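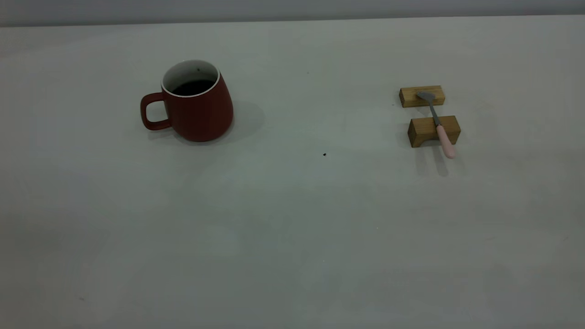
Figure 1. Poste de démonstration, bras hors champ : tasse rouge à gauche, ustensile à manche rose posé sur deux cales en bois.

4.2 Démonstration publique

La tâche de remuage a été présentée lors de la journée portes ouvertes de Mevico, un dimanche de décembre, sur le poste décrit en 3.1. Le programme comportait 20 essais, lancés à la demande des visiteurs et supervisés par O. Nwankwo. Chaque essai enchaîne trois phases : saisie de l'ustensile par le manche, remuage dans la tasse, dépose sur les cales. La politique est celle de la section 3, entraînée sur 1540 trajectoires téléopérées du corpus Givwood, sans réglage supplémentaire sur place.

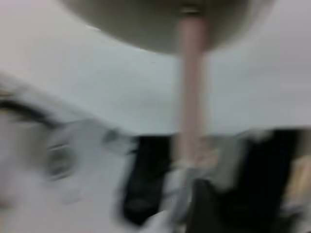
La perception au poignet constitue le point faible de la configuration. L'estimateur de pose Jeltent suppose des contours nets au voisinage de la pince, hypothèse qui ne tient pas pendant les déplacements rapides. Le flou de mouvement étale alors les bords de la tige rose, entre les deux doigts noirs, au point que son diamètre apparent n'est plus exploitable. Nous avons donc conservé la dernière pose fiable tant que l'indice de netteté restait sous le seuil — solution conservatrice, qui allonge la phase de saisie.

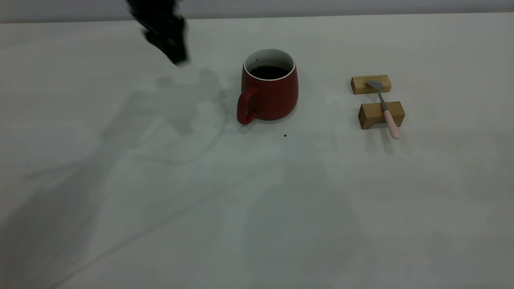
L'approche de la tasse est planifiée à partir de la caméra fixe, par soustraction du plan de travail. M. Lacroix avait signalé, lors de la préparation, la sensibilité de cette étape à l'éclairage de la salle. L'ombre diffuse du bras, qui arrive presque jusqu'au côté gauche de la tasse, assombrit le plateau du côté de l'anse et peut être segmentée comme une extension de l'objet. Le filtre chromatique de Tessier écarte ce cas : l'extérieur rouge mat se sépare bien du plateau clair. Le délai ajouté à la boucle n'a pas été mesuré séparément. 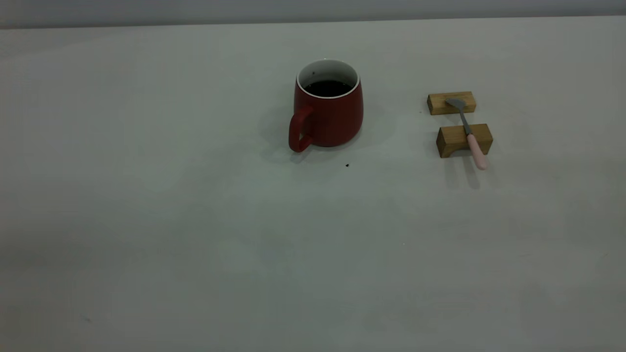
Figure 2. Même poste, tasse à droite du centre de l'image. La cuillère repose en diagonale sur les cales, manche en surplomb.

La position de la tasse n'était pas imposée entre les essais ; les cales servaient de repère pour la dépose. Les journaux de la séance, échantillonnés à 1000 Hz, sont analysés en 4.3.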